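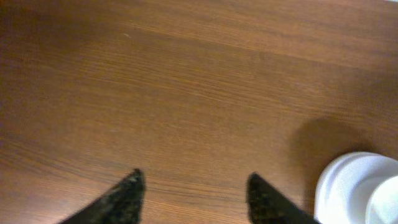
Golla on the handheld: how a big game was cut down to a small one
Speaker notes, Endivthorpe retro games evening
Notes put online 1 January 2020

Before starting
Check the sound comes out of the room speakers. The music clips are short and the first one is quiet. Have the home version loaded at the level select and the handheld version loaded at the title screen.

Slide 1: What the talk covers
Golla came out twice. Folodetti made the home version and then made the handheld version themselves, with Bhatt publishing both. People tend to call the second one a port. I don't think that is the right word and most of the talk is about why.
I am going to go through screen size, the levels, the enemies, the passwords and the music, in that order. Questions at the end, but shout if you can't hear.

Slide 2: The home version, quickly
For anyone who hasn't played it. You run, jump and throw a hook. The hook pulls you towards walls and pulls small enemies towards you. There are 48 levels if you count the bonus rooms, which the manual does.
Play the first level up to the bridge. Don't go past the bridge, it takes too long.
Points to mention while playing:
- You can throw the hook in mid-air, but only once before you land.
- Holding down stops you swinging.
- The blue doors are bonus rooms. The red ones are just exits.

Slide 3: Screen size
The handheld shows a good deal less of the level than the home version does. The player sprite is nearly as big as before, so you see less in front of you. This is the single thing that causes every other change.
In the home version you throw the hook at things near the edge of the screen. If they had kept the levels as they were, you would be throwing at walls you couldn't see. Other companies did exactly that with their handheld games and you spent your time falling into pits.
Folodetti shortened the hook. Show the side-by-side clip. It reaches roughly to the edge of what you can see and stops. Then they had to redraw the gaps to match the shorter hook, and once the gaps were redrawn there wasn't much of the old level left.

(Correction to myself: drop "roughly" when saying that. It stops exactly at the edge when you are standing in the middle of the screen. I tested it.)

Slide 4: The levels
Same names, same order, different maps. Some things that changed:
- The Mill is now mostly vertical. You climb it instead of crossing it.
- The Canal has no boat. You walk along the bottom with an air meter.
- The Orchard loses the wind. The trees still lean over, which looks odd if you know why they were leaning.
- The ice levels are missing altogether, apart from one bonus room that uses the ice floor.
That bonus room is worth showing. The floor slides but the music and background are from the Orchard. My guess is that an ice level was started and this is what was left. I have no proof of it, so say it as a guess.

Slide 5: Enemies
Fewer on screen at once. Two is normal and a third makes the sprites flicker. The designers got round this by making each one take longer to beat.
The beetle is the best example. In the home version it dies in one hit and turns up in groups. On the handheld it comes alone, takes three hits and turns round when you jump over it. I think it is a better enemy. You have to deal with it, where before you could swing over the whole lot.
The birds are worse. They come in from off screen with no warning sound, and the smaller view gives you no time to move. I would have taken them out. 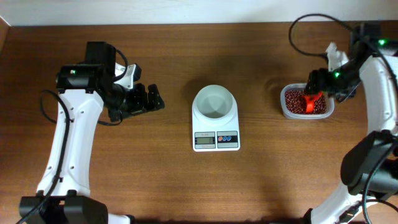

The bosses are mostly the same in the way they move. The Gatekeeper has lost his second form, so when his first health bar runs out the fight is over. If you are used to the home version you will stand there waiting for him to get up. The Twins are fought one after the other for the flicker reason. This makes them easy, and the second Twin uses the same pattern as the first with the colours swapped.

Slide 6: Passwords
The home cartridge saves. The handheld one doesn't, so you get a password after each boss. It holds your level, your lives and which hook you have. It doesn't hold your score, even though the game shows a high score table on the title screen. Turn it off and the table is blank again.
There is one well-known password, 754 followed by all blanks, which starts you at the last boss with no lives spare. Type it in live. If it fails, the blanks have to be real blanks and not zeros. Zero and the letter O look the same in this font, so do it slowly.

Slide 7: Music
Play clip one, home version, Mill. Play clip two, handheld, Mill.
The tune is faster and a whole part has gone from the middle. When you throw the hook, the sound effect takes over one of the channels and the bass line drops out for a moment. Throw it a lot and you hardly hear the bass at all. The Canal doesn't have this problem because you can't use the hook under water. It is the only level where you hear the full tune, and I would put it above the home version's.

Slide 8: Which to play
Home version first if you have never played either. The handheld one makes more sense when you know what it is leaving out. After that I would go back to the handheld more often, mainly for the Mill and the beetles. The levels are short enough to finish on a train.
Loose copies are fairly easy to find. Check the battery contacts on the machine before blaming the cartridge.

If there is time left
Show the Orchard shortcut: hook the third tree, hold down, let go at the bottom. Works in both versions.
Mention that the August talk will be on level select cheats, and ask for suggestions.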